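Three Weekends With Two Sets of Finger Pads

24 February 2024

I have been promising Rekha Kashyap a proper write-up of the gripper comparison since January, and since she is patient and also keeps sending me little messages with only a question mark in them, I am finally sitting down with a pot of tea to do it. Fair warning, I ramble.

For anyone who has just wandered in from my posts about the garden, the other half of my free time goes to hand-held grippers. These are the kind you hold and squeeze yourself, with a camera riding along, so that a robot arm can later learn from what your hands did. I've been using the Isside pads on mine for most of a year (they're the firm ones, fairly slick) and Ramesh Goel talked me into trying the softer Vashisht set. He lent me his pair, which was generous of him, and I promised not to leave them on the windowsill in the sun. I did leave them on the windowsill, but only overnight!

The plan was simple enough. Tidy small things off a table and into a box, then take them out again, first with one set of pads and then with the other. I wanted the kind of stuff that lives in a kitchen drawer, because that's what I'd like a robot to cope with one day, and because foam blocks make every gripper look wonderful. I did 388 tries altogether, spread over three weekends, and wrote the results in a school notebook that now has a tea ring on the cover.

The firm pads won on anything with a flat side. You close on it, it stays closed on, and you can swing the thing across the table as fast as you dare. Where they let me down was on round things. A cylinder would start to roll just as the pads arrived, and I'd end up chasing it along the wall of the box like somebody trying to get the last olive out of a jar. The soft pads sort of wrap themselves around a curve, and the first time I picked up a roller with them I laughed out loud, it was so easy. 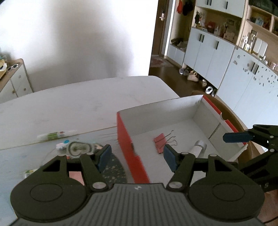 Do you need two grippers to clear small objects into a box?
Most of the time one will do, and I'd start with one, but a second is a real help when something has slid up against a wall and needs a nudge before the first can get hold of it.

Binder clips deserve their own paragraph, I think. The wire handles are the trouble. Grab the body and you're fine, grab a handle and the clip swings around and turns its back on you, and if two of them are lying on top of each other you will very likely lift both whether you wanted to or not. The soft pads were worse at this. They give just enough that a thin wire sinks in a little and then slips at the worst moment. I went back and forth over it for a whole afternoon, convinced I was squeezing wrong, until Kusum Bhatt had a turn and dropped the clips exactly the way I had. That cheered me up enormously.

I also learned that the walls of the box matter more than I'd thought. With a deep box you have to come in nearly straight down, and the linkages are wide, so you're always in danger of knocking the rim and shifting the whole box over. I taped mine to the table for the last weekend and wished I had done it from the start. Izzati Tambunan uses a shallow tray instead and says she wouldn't go back, and she may well be right, though she's also never tried to keep a glue stick from rolling out of one.

As for the camera, I left it alone. The wide lens bends everything toward the edges and it bothered me a lot at first, but after a couple of hours you stop noticing. What you do need to watch is your own lighting. My evening sessions came out muddy, and I threw away 11 of them from the second weekend and did them over on the Sunday morning, grumbling.

So which pads am I keeping on? The firm ones, for now, with the soft pair going on whenever the job is mostly bottles and tubes. Swapping takes a few minutes and one very small screw that I have already lost once under the stove. Ramesh wants his set back before he goes up to Trotville, so I'll be ordering my own, and if anyone has tried the Ulholm ones with the ridges, please leave me a comment. I'd love to hear how they do with clips.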